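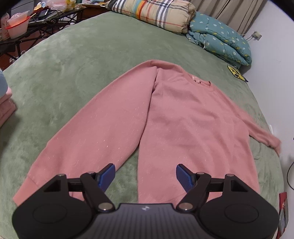
Folding jumpers and sweatshirts: your questions answered

I get more emails about folding than about anything else on this site, which still tickles me. So I've put the ones that keep popping up on one page. If yours isn't covered, leave a comment at the bottom and I'll get to it (eventually!).

Do I really need a table?

Nope. I do nearly all of mine on the bed. It's big, it's a decent height for my back, and a sweatshirt can lie out flat with both arms stretched wide. The kitchen bench is fine too, but wipe it down first. Ask me how I know about Vegemite on a cream jumper.

Which way up should it go?

I start with the front facing me and the neckline pointing away, up towards the pillows. Plenty of people go face down so the front ends up on show in the drawer, and that's lovely if you've got a print or a logo you want to see. For plain colours I don't bother.

What do I do with the sleeves?

Fold one down diagonally across the body, so the cuff ends up near the hem. Smooth it with the flat of your hand, then do the other one. If the sleeves are extra long, turn the cuff back on itself so it doesn't poke out the bottom. I used to fold the sleeves straight across and always got a fat lump in the middle of the pile.

My bedspread grabs at everything. Any tricks?

Plush covers do cling a bit! Lift the garment and lay it down again, don't drag it. I have a sage-green one and a pink sweatshirt shows up beautifully against it, so at least I can see whether my edges are straight.
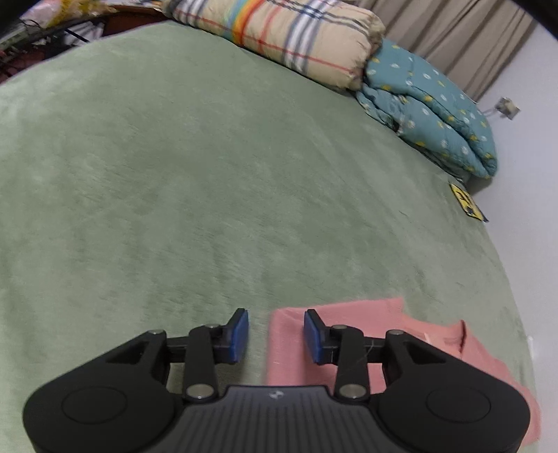

Halves or thirds?

Depends on your drawer. Mine are the shallow Coltari ones, so I bring each side in to make a long strip, then fold that in thirds. It comes out as a chubby little rectangle that stands up by itself. For an open shelf I'd go halves, since the stack sits flatter.

How do I get the lint off?

Before you fold, always. Those pale little specks on a coloured sweatshirt are easiest to get at while it's spread out flat. I've got a Zendell lint brush that lives on the bedside table, and I give the front 3 or 4 strokes, all in the same direction. Sticky tape around your hand works in a pinch.

Should I hang them instead?

I wouldn't. Heavy fleece drops at the shoulders and you end up with those funny hanger bumps. Save the hangers for shirts.

How many fit in one drawer?

Standing up on their edges, I get six thick ones across mine, with room to slide a hand in. If you have to shove, take one out.

How often do you refold the lot?

Once in March, when the warm stuff comes back out, and then whenever the drawer stops closing.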